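Updated February 16, 2023. Same questions keep coming in so here they are in one place. If yours isn't here, email. Please read first though.

# Undness Soup Supper FAQ

### When is it?

Last Thursday-ish was the old system and it confused everyone. Now it's whatever date is on the sign-up sheet. Doors 5:30, soup from 6, out by 8.

### Where?

Undness Hall, the back entrance off Pirihi Lane. Front door stays locked. Ring the bell if the back one is shut, and give it a minute, the kitchen is loud.

### Do I have to cook?

No. Cooks sign up for a pot, everybody else signs up to eat. You can do both. You can do neither and wash up, and you'd be very popular.

### What does it cost?

Eating is free if you brought a pot. Otherwise there's a jar by the bread. Put in what you like. Kids don't pay.

### Do I bring my own bowl?

Yes please, if you can. Real bowl, real spoon. Saves money and trash. Wide and shallow cools faster, good for little kids. Deep holds heat better if you're a talker. Put your name on the bottom with masking tape or it WILL go home with somebody else. 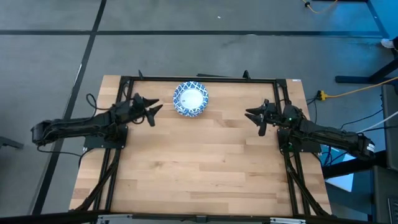
Leonie Lockyer wrote in that masking tape comes off in the dishwater and she's now on her third bowl of the winter, could we suggest nail polish instead. Sure. Nail polish on the bottom, let it dry overnight. Or tape, but wash your own.

### I forgot my bowl, can I still eat?

Yes. Paper ones in the kitchen. Please don't plan on it every time.

### How much soup should I make?

A big stockpot, as full as you can carry safely. We had around 100 people at the January supper and ran out of lentil by 6:40. Nobody needs a huge bowl of each, most people want a taste of everything, so a normal family pot goes further than you'd think.

### What kind of soup?

Anything. A few notes from past seasons:

- Chili counts as soup. Argument closed.
- Chowder is welcome but it scorches, so stir it
- cold soups are fine in June, less so now
- Stew counts if you can ladle it
- no sushi, no lasagna, we've had both

If there are already four tomato soups on the sheet please consider something else.

### Do I need to label it?

YES. This is the one we're strict on. Index card, taped to the front of the pot:

1. Name of soup
2. Everything in it. Stock too. "Vegetable soup" made with chicken stock is not vegetable soup
3. Your name

Write big. Milk, wheat, nuts, shellfish, egg, soy, sesame go in red. There's a red marker in the drawer under the microwave, please put it back.

### Can I bring it hot, or heat it there?

Hot is best. Wrap the pot in towels, lid tied down with string or a rubber band across the handles, on the floor of the car and not the seat. We have one stove with four burners and they go to whoever needs them most, usually the people coming straight from work.

Slow cookers OK. Switch to high once you plug in, then down to warm when serving starts. Only two on each outlet strip. We tripped the breaker twice last winter and ate in the dark.

### Temperature rules?

Hot soup stays at 140°F or above on the table. If it came out of your fridge, it gets heated to 165°F before serving, all the way through, stirred. Thermometer is on a hook by the sink. Check it, wipe it, hang it back up.

### How do I cool a big pot if I cook the day before?

Not on the counter overnight. Please. Split it into shallow containers, lids off, and into the fridge once it stops steaming hard. Or stand the pot in a sink of ice water and stir. A full stockpot put straight in the fridge stays warm in the middle for hours.

### Can I get on the Stovitz broth list?

Stovitz is the butcher on the corner, they set bones aside for us. Ask at the counter and say it's for the supper. First come. You make the broth yourself, they don't.

### What about bread?

We get day-old loaves from Trukotov Bakery, sliced on site. If you bake, bring some, there is never enough. Butter's provided. Gluten free bread goes on its own board with its own knife, other end of the table from the rest. Don't move the knife.

### Where do the paper bowls live and what do they hold?

Upper cabinet, left of the fridge. They're fine for one decent ladle and a bit. Thick soup better then thin. Hand them over from underneath, don't pinch the rim with a full one, and if it's straight off the stove give it a minute or set it on a plate.
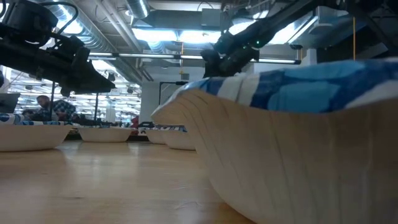 Refill the same one if it's still firm. When it goes soft, food scraps in the green bin first, then the bowl in the trash. Not the recycling, they won't take paper with soup on it.

### Leftovers?

Bring a jar. After 7:30 anything left is fair game. Cooks get first say on there own pot. Nothing stays in the hall fridge overnight, it gets thrown out and so does the container, sorry.

### Can I share the recipe / get the recipe?

Binder by the door. Write it in or tape it in. Doesn't have to be exact, "some carrots" is fine. If you take a page to copy, bring it back. The split pea one has been gone since the fall and people are asking.

### Is there parking?

Small lot behind, fills up by 5:45. Street parking on Pirihi Lane is free after 6. Don't block the bakery's side gate, they load in the evening.

### Kids? Dogs?

Kids yes, there's a corner with crayons. Keep them out of the kitchen while pots are moving. Dogs no, except service dogs.

### What if it snows?

If the schools close, we cancel. Email goes out by 2. Freeze your soup and bring it next time (not cream ones, or potato, they go grainy).

### Who do I tell if I'm dropping out?

Cross your name off the sheet online. If it's the same day, email too so we can find another pot. No hard feelings, just let us know.

### Can I bring a friend who isn't signed up?

One, sure. A carload, add them to the sheet first.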